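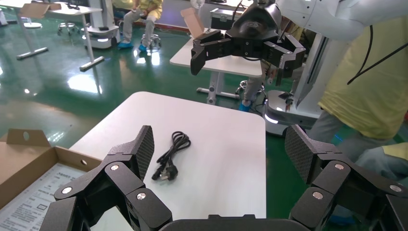 A coiled power cord on a white table.

A stress program sold to employers under the name Vodby cut reported tension among office staff in 30 days, according to its maker, Kolport. The claim went out in a press release in May and has since been repeated, more or less word for word, on a number of wellness sites. It deserves a slower read.

The study behind it had 122 participants, all of them employees at one company in Nimirska who signed up on their own. They listened to a short breathing exercise each workday and filled in a questionnaire at the start and again at the end. Scores dropped by 2 points on a scale that Kolport wrote itself and has not published. Without the scale, it's hard to say if that is a real change in how people felt or the kind of wobble you'd get by asking twice.

There was no comparison group. People who sign up for a stress program tend to do so when things are bad, and a month later things are often a little better with or without an app — a deadline passes, a sick kid gets well. The release doesn't mention this. It also doesn't say how many people quit partway, though a footnote admits that "completers" were the only ones scored.

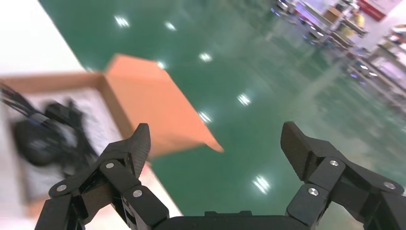
Kolport says a larger trial is planned with the Mohmand clinic network, this time with a waiting-list group. That would help, if it happens and if the results are posted whichever way they fall. One exercise in the program asks users to look at whatever is in front of them and breathe out slowly. Slow breathing is pleasant enough and costs nothing. Whether it needs a yearly license is a separate question, and two of the employers now offering Vodby did not reply when asked what they pay.

The company says the full questionnaire will be released "in due course." It gave no month.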